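Rules for the two-arm bench, second version

Posted 4/6/23

I said in January that I would write down the rules we use for the bench with the two small arms, and then I didn't, because every time I sat down to do it Margus and I disagreed about one of them. We have now stopped disagreeing, or at least we have a version we both signed. It runs to 14 rules on 2 pages. I won't paste all of it here. Most of it is the usual stuff about power strips and who has the key.

Some background if you're new to this blog. We share a workshop in Giltley, and the arms are used for pick and place practice, mostly by people who have never programmed one before. The arms are small. They can't break your wrist, but they can pinch a finger hard enough that you will remember it, and they can push something sharp or heavy off a table without slowing down. People tend to relax around small machines. I did, for the first few weeks.

The old rules were borrowed from a place where Algirdas Koppel used to work, with big arms behind a fence. That document was 80 pages and almost none of it fit. It assumed a cell with a gate. We have a bench, and people lean on it. So we threw it out and started from the log book, where everyone is supposed to write down anything that went wrong. The log had 389 entries when we started reading. A lot of them were complaints about the chairs. Once those were out, the largest group by far was about stuff on the table that had no part in the job.

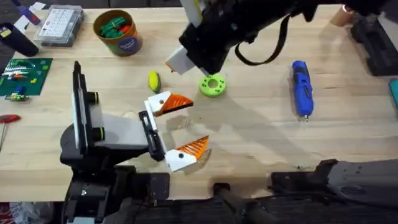 Rule three is the one about the table, and it took us the longest. The first draft said the bench must be clear of everything except the parts being handled. Nobody followed it. You need a screwdriver when a finger mount works loose, and if you have to walk across the room for it, you will leave it on the bench the next time. So the new version talks about reach. Before power goes on, you look at how far each gripper can go and sort what is inside that area into parts and everything else. The green ring and the little yellow piece on its green base are parts. The blue rotary tool lying to the right of them is a tool, and under rule three it goes back to the shelf before anyone touches the start key. Same for the red-handled screwdriver at the left side and the circuit board farther up. The organizer box and the cardboard container along the upper edge may stay if the program never sends an arm that far, and whoever wrote the program has to be the one to say so.

Margus Juška wanted powered tools banned from the bench completely. I wanted them allowed with the battery out. His point was that you can't tell from across the room if the battery is out, and I didn't have an answer to that, so it's his wording.

Rule four covers two arms at once. Each arm gets its own area, and where the areas overlap only one arm may be inside at a time. We used to leave this to the software. Now it also goes on a paper sketch taped up by the bench, drawn by hand, with the overlap shaded in. Aranka Bíró pointed out that the sketch is useless if it shows last month's setup, so the person who moves a base has to redraw it before the next run. It takes a few minutes.

Rule five is hands. No hands in the area while either arm has power, even if it's standing still. A gripper that is open and not moving looks finished. It may be waiting on a timer. If you need to straighten a part, you stop both arms, not just the one near you, and you say "stopped" out loud so the person at the keyboard hears it.

Rule six is loose cables. Any slack in a cable has to be checked by moving the arm slowly through its whole path, once, with a hand on the stop button. If it catches on anything, you fix the cable first and run the check again.

I also asked Indrek Sepp to read the draft, as he writes this kind of thing for a living. He crossed out every "should" and wrote "must" or nothing. That cut the text down quite a bit. He also made us put a name next to each rule, so there is someone to ask when a new person thinks one of them is silly. Mine are three and six.

If you want the full sheet, leave a comment and I'll send it. The chairs are being dealt with separately.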